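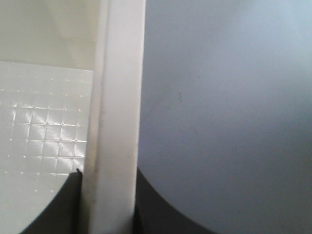
Off-white plastic, faint grayish-brown smudge on the side face.

Hot Tub Safety and Condition Checklist
Site: Laxdal Guest Lodge, rear deck
Unit: Girneck 402, portable, acrylic shell, installed by previous owner
Inspected by: Fergal Hennessy
Received by: Pascal Reinholz, lodge manager
Date: 23 February 2023
Ratings: OK / Attention / Fail / Not checked

1. ELECTRICAL

1.1 Disconnect within sight of tub and reachable: OK
On the wall by the kitchen door. Label is faded but can still be read.

1.2 GFCI trips on test button and resets: OK
Tested twice.

1.3 Bonding wire attached at pump and heater: Attention
Attached at both, but the lug at the pump was loose enough to turn by hand. Tightened during the visit. Have the electrician look at it when he comes for item 1.5.

1.4 Heater rating matches breaker: OK
Heater plate reads 4000 W. Breaker size is correct for the heater and pump together.

1.5 Conduit and fittings sealed: Fail
Conduit has pulled out of the bottom fitting where it enters the cabinet. Leave power off until repaired.

1.6 Outlets and light switches at required distance: OK

2. COVER AND ACCESS

2.1 Cover fits and closes flat: Attention
Heavy on the hinge side. Foam is taking on water. Will do for the rest of the season but should be replaced before next winter.

2.2 Cover locks work, keys on site: Fail
There are four straps. Two have broken clips and no key was found for the others. Nulen sells a clip set that fits this cover. Guests with small children should not be booked into the deck rooms until this is done.

2.3 Steps stable, tread not slippery: OK
New grip tape since the January visit.

2.4 Handrail: OK

2.5 Gate to deck closes and latches by itself: Attention
Closes, but does not latch unless pushed. Spring needs adjusting.

3. SHELL, SUCTION AND JETS

3.1 Suction covers in place, not cracked, not past date: OK
Both screws present on each. Expiry dates noted in the lodge logbook.

3.2 Shell free of cracks and sharp edges: OK
Light scratches on the lounger seat. Cosmetic only.

3.3 Jets seated and turning: Attention
One neck jet will not turn. Probably scale. Soak in vinegar overnight and refit. If that doesn't free it, order the Widar insert, short stem. The long stem does not fit this shell.

3.4 Leaks at pump union and heater unions: OK
Dry at time of visit. Old water mark on the cabinet floor under the pump, same size as last time.

4. WATER

4.1 Sanitizer level: Fail
Too low to read on the strip. Pascal says the feeder ran out over the weekend. Do not open to guests until the level has held in range for a full day.

4.2 pH: OK
Slightly high, still in range.

4.3 Temperature at or below 104 F: OK

4.4 Filter clean: Attention
Gray and matted. Rinsed on site. Spare was in the shed, still wet, so I put the old one back. Let the spare dry fully before the next swap.

4.5 Test log filled in daily: Attention
Gaps on most Sundays.

5. SIGNS

5.1 Rules sign posted: OK

5.2 Emergency phone number posted: Attention
Number on the sign is for the old front desk line. Change it.

5.3 Time limit and pregnancy warning: OK

6. NOT CHECKED
Ozone unit, and underside of the base. Back panel is blocked by the planter. Please move the planter before the next visit.

RESULT: Closed to guests until 1.5, 2.2 and 4.1 are cleared. Attention items to be done within 4 weeks.

Comment from P. Reinholz: Electrician is booked. Clips ordered. Breaker is off and tagged, and the front desk has been told. We'll refill the feeder and start the one-day test once power is back on.

Copy to: lodge office, logbook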